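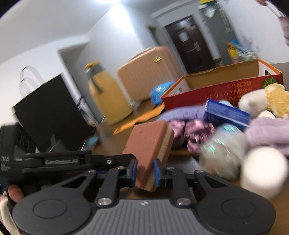
Sponge block, reddish outside and cream in the middle – what is it for, and how do I clear a crowded wooden table?

Posted by Kobina Abugri in Cleaning and Household, June 2, 2019

I have a brown wooden table in the front room that has become the place where everything lands. Bags, bits of clear plastic, small things with no home. I want to clear it and give the top a proper wash before my sister's family comes to stay.

My aunt moved out of her apartment in April and passed on a box of cleaning things. One of them is a thick rectangular sponge. The wide faces are a salmon red and if you look at the side there is a cream layer between two red ones. No wrapper and no label. The red has a small dark nick in it near one end but otherwise it seems fine. I don't know if it is meant for dishes, for the car, or for furniture.

What I would like to know is whether I can use it on the wood with ordinary dish soap, or whether the red part will scratch. I don't know what finish the table has. It was here when I moved in. I also have a big black bag with handles that I was going to use for sorting, if anyone has a system that works. I tend to start with one corner and then give up.

3 replies

Myrtle Nguyen-Tran

Layered sponges are sold for all sorts of jobs, and the color doesn't tell you much. One company's red is a scrubber and another company's red is just red. Go by feel. Press your thumb on the red side and drag it. If it feels like the cream part, only a different color, it is probably the same kind of foam all the way through and you can treat it as a plain sponge. If it feels rough or stiff, keep it off the table and use it on the sink.

Then test it anyway. Pick a spot on the underside of the tabletop or the inside of a leg. Dampen the sponge, wring it hard, and rub back and forth for a minute or so. Let the spot dry and look at it with a flashlight held low to the side. Scratches that you can't see from above will show up that way. Check the sponge too. If there is brown on it, you are lifting stain or old wax and should stop.

For the washing itself:

Two bowls, one with warm water and a few drops of dish soap, one with plain water.
Wring the sponge until it stops dripping. Wood doesn't like standing water.
Go with the grain, a section at a time.
Wipe the section with a cloth from the plain water, then dry it right away with a towel.

Don't use the scrubbing powder people will suggest for rings. Rings are a separate problem and you should post a photo of them if you have any.

The nick doesn't matter unless pieces are coming off. I would wash the sponge in hot soapy water first, though, as it has been in a box with other cleaning products and you don't know what it soaked up.

On the clearing, do the whole table at once and not by corners. Put the bag on a chair, not on the table, or it becomes one more thing on the table. Trash goes first. Loose plastic wrap makes up more of a messy table than people think. Then anything that belongs in another room goes in the bag, and you walk the bag around the house once at the end. What is left is the stuff that has no place, and that is usually less than a shoebox. I did my mother's dining table this way and it took 40 minutes, including the washing.

Shabnam Mengal

just throw the sponge out and buy a new one, a pack of 2 costs next to nothing. microfiber is better on wood anyway

Heledd Edwards

I agree with most of what Myrtle wrote. One thing to add about the finish. Put a single drop of water on the underside and leave it for a few minutes. If it sits there as a bead, the wood is sealed and a damp wash is safe. If it sinks in and leaves a dark spot, the wood is bare or only oiled, and I would skip the soap and use a barely damp cloth.

I don't think you need to buy anything. An old cotton T-shirt is as good as microfiber for drying. Keep the thick sponge for walls and baseboards if it fails the thumb test – a block that size is easy to hold and covers a lot of wall.

Kobina Abugri

Thanks. Both sides feel the same to my thumb, so I will try it underneath tonight. The water drop stayed as a bead. I'm leaving this open until the table is done, in case there are rings under the pile.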